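What the robot costs, and what everything else costs

I have now written three budgets for two robot arms, and the arms have been the same price in all of them. Everything around them has gone up. If you're planning to buy a pair for a small workshop, or a college, or a spare room with a tolerant landlord, you may as well have my mistakes for nothing.

The background, quickly. Kerklow is a small outfit that tests packing methods for people who sell fruit, linen and other things that don't like being handled. We had been paying for time on somebody else's equipment at Cosow, and Diane Arsenault, who signs things, asked in February whether we should stop renting and buy. I said I'd put some figures together. I pictured an afternoon.

The first budget had two lines on it: arms, and table. Diane read it standing up, which took her no time at all, and asked what the arms would be picking up. I said fruit. She asked out of what. I went away and wrote the second budget.

By the second one I'd understood that a pair of arms is only the middle of a shopping list. They want a rail to be bolted to, and the rail wants something stiff underneath it. They want walls round them, so that whatever the cameras see today is what they see tomorrow, and a mat that doesn't glare. They want somewhere for the cables to go, and the cables will ignore it. Then come the things to handle, and bagging fruit with two arms turns out to need a great many props for a job I do at the supermarket without putting my phone down.
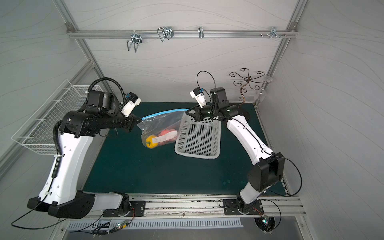

Murray Després, who does our buying, has a theory that any piece of kit worth having brings a second invoice the same size as the first. He calls it the shadow. His advice was to find the shadow before signing for the kit, so we went through the list again with him reading out each item and me saying "oh, yes, and". Spare gripper fingers. Spare pads for the fingers. Spare cables, more of them. A proper power strip. Hooks, which I had put down as a joke and which stayed.

Then there were cameras. I had allowed for one, looking down on the lot. Ashraf Erraji, who would have to do the work, pointed out very patiently that a camera over there doesn't help much when the gripper is in the way of the thing it's gripping. So each arm got one of its own, and each of those got a bracket, and the brackets had a lead time longer than the arms did.

For produce, I'd budgeted for real fruit. Please don't. Artificial peaches cost more on the day and then never again, and they don't go soft over a bank holiday or attract interest from the office next door. The bowls and baskets came from a kitchen shop and were the only items on the list that cost less than I'd guessed. Murray has asked me to stop bringing this up.
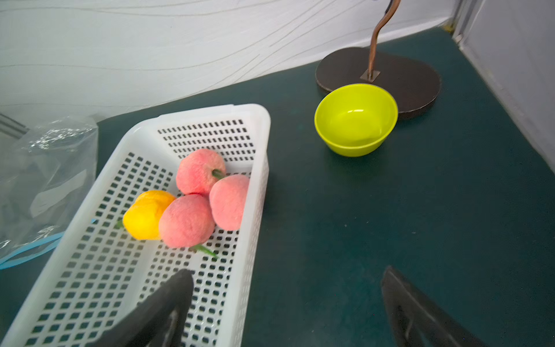
How much should you set aside for the small stuff?
Start with a tenth of what you're paying for the arms and expect to go over it in the first year. Bags, finger pads and cables all wear out, and they wear out on their own timetable, so put them in as a yearly line and leave them out of the one-off purchase.

I had them in the one-off purchase, naturally. Isabelle Girard, who does our accounts two mornings a week, moved them with a single pencil arrow.

Bags deserve a paragraph. I had written "bags" and put 50 next to it, meaning fifty pounds, and Isabelle took it to mean fifty bags, and we were both wrong. Zip bags get creased, then they get limp, and a limp bag behaves nothing like a fresh one. If you want a fair comparison between one week and the next, you have to keep swapping them. We settled on 400 for the year in assorted sizes, including the big storage sort with the slider, which the linen customers care about and which cost rather more apiece than I was ready for.
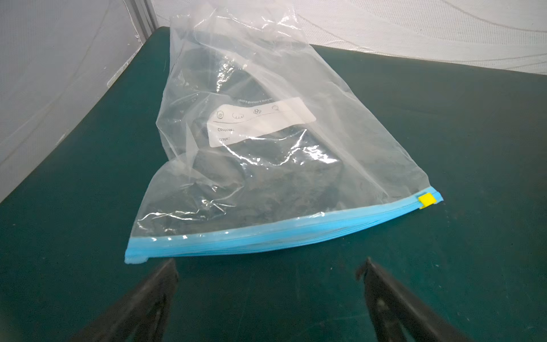
Storage bag with something dark and soft inside. The label is still waiting to be filled in.

Now for quotes. We asked three suppliers. Li were quick and sent a price for the arms with nothing else mentioned, so the shadow was left as an exercise. Sallaritz sent a document with 137 lines, one of which was a washer. I mocked it for a whole lunch and then used it as the checklist for my third budget, and found six things I had missed, including the fan. The third supplier has yet to reply, and I've begun to think of them as the cheapest option.

Dilani Majumder, who has set up benches like this before, had two pieces of advice that I'll pass on as she gave them. Pay for delivery to the room and not to the door. And put your own time in the budget, at a real rate, even if it makes everybody wince. I put mine in. Everybody winced. Getting two arms to hold a bag and fill it is slow work to set up, and if you leave those hours out, the whole thing looks like a bargain right up until you're living in it.
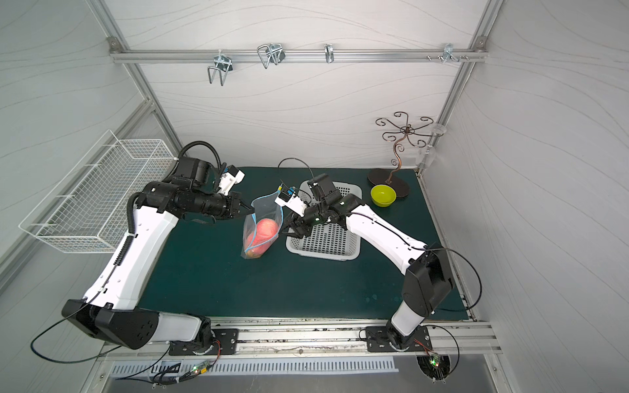 Both arms and one bag, with the apple already in.

Where we've got to: the third budget is roughly double the first. Diane read it sitting down. She has agreed to the arms, the rail, the enclosure and the bags, and has queried the hooks. I've sent her a paragraph defending the hooks. Murray wants to wait for the new financial year, Ashraf wants to start before lunch, and I've been asked to find out whether Sallaritz will drop the price if we supply our own washer.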